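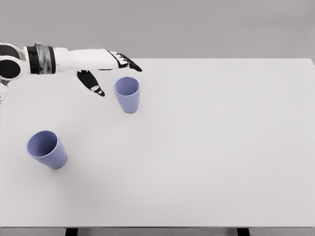 Who Picks Up the Second Cup? Automation and the Tray Line at Gellthorpe

Public discussion of automation tends to concern itself with how many positions will remain. The question is a fair one, and staff are entitled to a direct answer to it. At the Gellthorpe kitchen, where Flollano prepares meal trays for hospitals and residential homes, management has given that answer: no position on the tray line will be removed during the trial that begins in June. This essay takes up a matter that has received less attention, namely what the remaining work will consist of.

The tray line sets out 788 trays for the midday service. A robotic arm and hand supplied by Drorno will take over the placing of cups at 2 of the 8 stations, and its behavior is being worked out in simulation before any equipment reaches the floor. A simulated table is a tidy place. It may hold one cup standing within reach of an open hand and another lying on its side toward the front edge, with nothing else on the surface. Even so, it raises the question that matters most to the people at those stations. An upright cup is a routine task. A cup on its side is a decision: whether it is clean, whether it should be used, and whether the line should wait.

Those decisions are at present made by tray assistants, many times in a shift, and they appear in no job description. Eduardo Dizon, who supervises the early shift, has argued that the trial will turn his staff from people who place cups into people who deal with whatever the machine leaves behind. He does not object to this. He objects to its being treated as lighter work. Watching for exceptions is tiring in its own way, and an assistant who has stood idle for several minutes does not respond as readily as one whose hands were already moving.

The author shares this view. If the duties of a post change from repetition to judgment, the grade of the post should be reviewed before the change takes effect. The same applies to authority. An assistant who is expected to notice a fault must be permitted to stop the arm without first seeking approval, and must not be asked to account for the lost minutes as though they were an error.

Dewanti Hidayat, who represents kitchen staff at the Holanda site, has proposed that assistants review the simulated runs alongside the engineers — during paid hours — and list the situations they consider missing. The proposal deserves support. Experienced staff know how wet cups stick together in a stack and how a chipped rim feels against the thumb. Such knowledge is inexpensive to collect now and costly to add later.

Some colleagues regard these conditions as a way of delaying the trial. They would add 3 weeks to the schedule. That is a modest period in the life of equipment expected to remain in service for many years, and it would allow the staff of both sites to begin with a settled understanding of their duties, their pay and their right to halt the line.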